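Le robot qui range, c'est pour quand ?

Bon, je vous avais promis un billet sur la question et je traîne depuis le mois d'août. Il faut dire que la question m'obsède surtout le soir, vers sept heures, quand je passe du bureau à la cuisine et que je marche sur un truc pointu dans le couloir. Chez nous, le truc pointu est en général une brique. Parfois un dinosaure.

Pour ceux qui arrivent : je vis à Mistis, dans un appartement trop petit, avec deux enfants et un aspirateur automatique acheté d'occasion. L'aspirateur, parlons-en. Je l'aime bien. Il fait son tour, il se coince sous le radiateur de l'entrée, il couine, je le délivre. Mais avant de le lancer, il faut ramasser tout ce qui traîne par terre, relever les chaises, rentrer les franges du tapis... et quand j'ai fini, le plus pénible est fait et c'est moi qui l'ai fait. Passer l'aspirateur n'a jamais été le problème. Le problème, c'est ce qu'il y a dessous, dessus et autour !

Du coup, quand je lis que les robots de maison arrivent l'année prochaine (ça fait un moment qu'ils arrivent l'année prochaine), je regarde toujours la même chose dans les vidéos : est-ce que la machine attrape des objets différents, posés n'importe comment, sans que quelqu'un les ait gentiment alignés avant ? Plier une serviette bien à plat sur une table nue, très bien, bravo. Chez moi, la serviette est en boule derrière la porte de la salle de bains, avec une chaussette dedans.

J'ai commencé à m'intéresser à tout ça à cause du boulot, en fait. Je travaille dans la logistique chez Hollenstein, côté commandes, donc je ne touche pas aux cartons, mais je passe souvent à l'atelier. On y a installé une cellule automatique pour mettre des pièces en bac. Les pièces arrivent toutes dans le même sens, sur le même convoyeur, avec la même lumière, et là, franchement, c'est beau à voir. Ça tourne, ça pose, ça recommence, et ça ne demande pas à quelle heure est la pause. Par contre, le jour où le fournisseur a changé le carton, tout s'est arrêté pendant 40 minutes. Les collègues d'à côté avaient le même carton neuf dans les mains. Ils ont râlé contre l'ouverture, qui est moins pratique que l'ancienne, et ils ont continué.

Je repense souvent à ce carton. Pour moi, toute la différence entre l'atelier et la maison est là-dedans. À l'atelier, on peut tout organiser autour de la machine : on fixe les choses au sol, on peint des lignes, on interdit le passage. À la maison, c'est la machine qui doit se débrouiller avec nous. Et nous, on laisse un bol sur l'accoudoir du canapé.

Prenez le rangement des jouets, puisque c'est mon cauchemar personnel. Sur le papier, c'est la corvée idéale à déléguer : rien de très lourd, rien de brûlant, et si ça tombe, tant pis. Mais essayez de décrire précisément ce que vous faites. Une balle, ça roule dès qu'on l'effleure. Une brique, il faut la prendre par les bons côtés. Une éponge s'écrase, une assiette posée à plat n'offre presque rien à saisir (nous, on glisse un ongle dessous sans y penser), et un feutre tout fin demande de descendre au ras de la table. Ajoutez deux objets qui se touchent et il faut en plus décider lequel prendre en premier sans envoyer l'autre valser.

Et je ne parle que d'attraper ! Ensuite il faut savoir où ça va. Le feutre retourne dans la trousse, sauf s'il est sec, et alors poubelle. La fausse pêche va dans la dînette, sauf que ma fille a décrété que c'était un œuf de dragon et qu'il dort désormais sur l'étagère. Quelle machine va deviner ça ? Mon mari ne le devine pas non plus, remarquez.

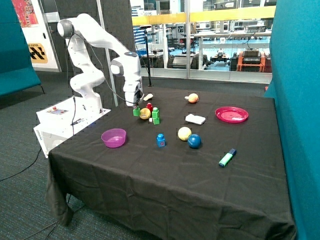
J'en étais où ? Ah oui, les bras. Longtemps, j'ai cru que le plus dur serait de fabriquer la main, une vraie, avec cinq doigts et des petits capteurs partout. Maintenant je penche plutôt pour la cervelle. Une simple pince, ça suffit pour pas mal de choses dans une maison. Faites le test, moi je l'ai fait un dimanche pluvieux avec la pince à spaghettis : en 20 minutes, j'avais remis dans la caisse la plupart des jouets du salon. Les cubes, facile. Les balles, beaucoup moins. Les cartes du memory, n'en parlons pas, j'ai fini à quatre pattes à les pousser vers le bord du tapis.

Et pourtant je tenais une pince de cuisine toute bête. Tout le reste venait de mes yeux et de l'habitude : ralentir avant de toucher, recommencer un peu plus à gauche, sentir que ça glisse et serrer. C'est ça qui manque encore, je crois, ou en tout cas ça manque quand on sort des objets prévus au départ.

Alors, est-ce que j'achèterais ? Ma belle-sœur, qui habite Flallonley et suit ça de près, est persuadée qu'on en aura un chacun avant que les petits passent le bac. Moi je dirais que pour l'atelier c'est déjà là, pour les tâches qui se ressemblent d'un bout à l'autre de la journée, et que pour le salon il va falloir patienter. Je signerais quand même tout de suite pour un modèle lent. Très lent, même. S'il lui faut jusqu'à 2 heures pour ranger une caisse de jouets pendant que je dors, je m'en fiche complètement, du moment qu'il ne réveille personne et qu'il ne range pas l'œuf de dragon avec les légumes.

Le lave-vaisselle, c'est encore une autre histoire. Le remplir demande un sens du puzzle que je n'ai pas moi-même, et le vider suppose d'ouvrir des placards dont un ferme mal. J'y reviendrai, parce que j'ai un avis très arrêté sur les couvercles de boîtes en plastique.

En attendant, si vous avez un aspirateur qui sait passer les franges d'un tapis sans les manger, je prends la référence en commentaire. Le mien vient de recommencer à couiner sous le radiateur.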